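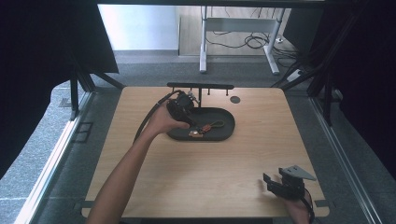 Figure 3. Keychain with copper-coloured tag and braided cord loop in a shallow oval tray.

4.2 Set-down places and the misplacing of keys

The diary returns were coded first by where the keys were set down on entering the home and only then by whether they were later reported as misplaced. A set-down place was treated as fixed if the household named it without prompting at the opening interview and the same place was entered in the diary for at least half of all arrivals. Hooks, bowls, trays, drawers and the inside lock of the front door all met this test in one home or another. Coat pockets and handbags did not, as they move with their owners, and they were coded separately as carried places.

Of the households approached in Volmont and Trimport, 106 kept the diary to the end of the study period. Between them they entered 1081 episodes in which a set of keys was looked for and was not in the first place checked. Most episodes were short. The searcher found the keys in the second or third place tried and noted nothing further. A smaller group of long searches, which we set at 300 seconds or more, accounts for most of the written remarks and nearly all of the reported lateness for work or school.

Households with a fixed place had fewer episodes per adult than those without, in line with the earlier interview work of Hämäläinen on spectacles and wallets. The difference was clearest in homes where the fixed place was within arm's reach of the door most often used. Where the fixed place was in another room, typically the kitchen, it was often bypassed on arrival when the person was carrying shopping or a child, and the keys went down on whatever flat surface came first. Several Trimport households entered the top of the washing machine under this heading. The house plans there commonly put the laundry beside the side entrance, and the side entrance is the one in daily use.

Open containers behaved differently from hooks. A hook holds one or two sets and is either in use or bare, so a missing set is noticed at a glance. A tray or bowl collects other things: coins, receipts, batteries, hair ties, the spare key to a shed. In the diaries a tray that held only keys performed about as well as a hook. Once it became a general catch-all, keys were sometimes reported missing while lying in it, under paper. We coded these as covered episodes. They were more common in deep bowls than in shallow trays (the type in Figure 3), though the number of deep bowls in the sample was small and we do not press the point.

The form of the keychain also had some bearing on the result. Sets with a large or bright attachment were found sooner than bare rings, and the participants themselves gave this as the reason for choosing them. A cord loop was said to help in bags, where it can be felt for without looking. Tags of plain metal drew mixed remarks. Some participants liked the weight, while others wrote that a dark or dull tag was hard to pick out against a tray of similar tone. No household used an electronic finder as its only aid. The few that owned one, mostly the Sikunon model, had let the battery run down before the diary began.

Two limits should be noted. First, an episode was entered only if the searcher remembered to write it down, and it is likely that short searches in busy homes went unrecorded. The evening check-in call, made at 7 pm in Volmont and left to the household's choice in Trimport, may have raised the Volmont totals for this reason — the two towns are therefore not compared directly. Second, shared homes and family homes were pooled. In shared homes each adult tends to keep keys in a bedroom, and a fixed place in the hall serves mainly for the spare set.

The Koivisto scale of household order, given at the opening interview, was a weak guide to the number of episodes. Tidy homes with no agreed place for keys fared little better than untidy ones. The agreement between adults on where keys should go was a stronger guide, and it is taken up in Section 4.3 together with the interview material on spare sets left with neighbours.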